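Categoría: Software de robótica > Percepción y control > Aprendizaje por demostración

Clakari (software)

Clakari es un conjunto de programas para convertir demostraciones hechas a mano, con pinzas portátiles, en trayectorias que después puede seguir un brazo robótico. Me toca mantener esta entrada porque llevo bastante tiempo usándolo (y peleándome con él, para qué mentir), así que perdonad si a ratos se me va el tono de enciclopedia. Aquí se explica qué hace cada módulo, cómo se encadenan y dónde suele atascarse la gente.

Origen y nombre

El proyecto nació en Toltcombe como un puñado de scripts para alinear vídeo y poses. El primer repositorio se llamaba Qureshi, y todavía veréis ese nombre en algunos archivos de configuración antiguos, sobre todo en los de calibración. El cambio a Clakari llegó un mes de febrero, con la versión 2, cuando se separó la percepción del control y por fin se pudo instalar una parte sin arrastrar la otra. ¡Menudo alivio!

Quien venga de la rama Pevside, que fue una bifurcación pensada para entornos de cocina, encontrará casi todo en su sitio, salvo los nombres de los ejes. Ojo con eso: Pevside ponía el eje Z hacia la palma y Clakari lo pone hacia la punta de los dedos. He perdido tardes enteras por ese detalle.

Percepción

El primer módulo estima dónde está cada pinza en cada instante. Trabaja con marcadores fiduciales cuadrados, esos dibujos en blanco y negro que cualquier biblioteca de visión detecta sin despeinarse, colocados en las caras de un cubo. La gracia del cubo es que suele quedar alguna cara a la vista aunque gires la muñeca, y con dos caras visibles la pose sale mucho más estable que con una sola.

Clakari detecta las esquinas, resuelve la pose de cada cara por separado y luego las funde en una única pose del cubo, ponderando según el ángulo con que se ve cada una. Las caras muy oblicuas pesan poquísimo. Para las dos manos se usan diccionarios distintos de marcadores, así que izquierda y derecha no se confunden ni cuando se cruzan los brazos.

En una mesa de oficina normal y corriente, con sus cables y sus teclados, el módulo tiene bastante con lo que entretenerse.

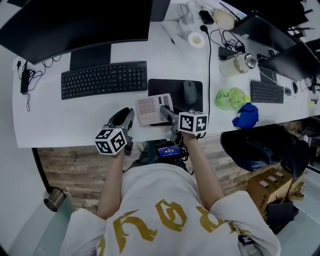
Maureen Blackburn escribió en la página de discusión que el cubo le parece una solución de transición y que, en su opinión, Clakari debería fiarse más de la odometría visual y dejar los marcadores solo para arrancar la sesión. Añadía que, en cuanto una manga tapa el cubo, el filtro se inventa una curva suave y nadie se entera hasta el entrenamiento.

En lo de la curva tiene toda la razón, y por eso existe ahora la marca «pose_dudosa», que se escribe en cada fotograma interpolado. En lo de la odometría no la sigo tanto: sobre superficies blancas y lisas hay poca textura a la que agarrarse, y ahí el marcador me ha salvado más de una vez. La discusión sigue abierta, pasaos y opinad.

Sincronización

Las cámaras y los sensores de apertura de los dedos van cada uno con su reloj, y el segundo módulo los pone de acuerdo. Clakari remuestrea la pose a 100 Hz y asigna a cada fotograma la muestra más cercana. Si el desfase pasa de 12 milisegundos, el programa avisa; si sigue creciendo, parte la sesión en dos tramos y trata el segundo como una demostración nueva.

Un truco que le debo a Hạnh Lương: cerrar y abrir las pinzas un par de veces al empezar. Ese golpecito se ve clarísimo en la señal de apertura y también en el vídeo, y el alineador automático lo usa como claqueta. No es obligatorio, pero yo ya no sé trabajar sin él.

Vista desde la pinza

La segunda fuente de imagen es la que mira desde la propia herramienta, con un campo muy amplio y los dedos siempre dentro del encuadre. Para la política de control es la vista más valiosa, porque luego el robot verá más o menos lo mismo desde su muñeca. A cambio, las rectas se doblan muchísimo (el borde de una mesa parece un plátano) y hay que decidir qué se hace con esa curvatura.

Clakari ofrece dos caminos. El modo «recto» corrige la distorsión y recorta los bordes; el modo «crudo» deja la imagen tal cual y pasa los parámetros de la lente al entrenamiento. Yo uso el crudo casi siempre, ya que los objetos que asoman por los lados ayudan a la red a orientarse. También hay una máscara para el cuerpo de la pinza, que se dibuja una sola vez por herramienta y cubre la carcasa, dejando fuera los dedos. No tapéis los dedos, por favor: es el error más repetido en el foro.

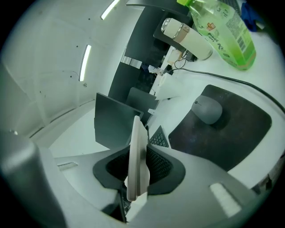

Vista desde la herramienta: el dedo beige en primer término y, sobre la alfombrilla negra, un ratón gris.

Planificación y control

Con las poses limpias, el planificador comprueba si el brazo de destino puede hacer lo que hizo la persona. Nuestras muñecas son muy generosas y las de muchos brazos no tanto, de modo que parte de las demostraciones cae en esta criba. El programa prueba la cinemática inversa punto por punto, busca saltos entre configuraciones y revisa las velocidades articulares. En mi último lote entraron 400 demostraciones y se descartaron casi 100, la mayoría por giros de antebrazo que a mí me habían parecido de lo más inocentes.

El controlador, por su parte, no reproduce posiciones absolutas. Trabaja con movimientos relativos a la pose actual de la pinza, y así da igual que la mesa del robot esté más alta o más a la izquierda que la de la grabación. Para tareas con las dos manos se guarda además la pose de una pinza respecto de la otra. Si vais a sujetar algo con una mano y pulsar o empujar con la otra, activad esa opción desde el principio, que recalcularla después es un tostón.

Herramientas auxiliares

Se incluye un visor que enseña las cámaras, la trayectoria y la apertura de los dedos sobre la misma línea de tiempo. Es feo, lo reconozco, pero tiene atajos de teclado para todo y permite filtrar por «pose_dudosa». El exportador saca los datos en tablas por episodio, con el vídeo aparte.

Limitaciones conocidas

La fuerza no se mide en ningún punto, así que pulsar una tecla y apoyarse en ella quedan registrados prácticamente igual. Los reflejos sobre los marcadores impresos en papel brillante siguen dando guerra (papel mate, siempre). Y la máscara de la pinza no se actualiza sola si cambiáis los dedos por otros más largos; está apuntado en la lista de pendientes, debajo de la traducción del manual.

Artículos relacionados
Calibración mano-ojo
Marcadores fiduciales
Cinemática inversa
Corrección de lentes de gran angular
Pevside (bifurcación)
Formatos de datos por episodios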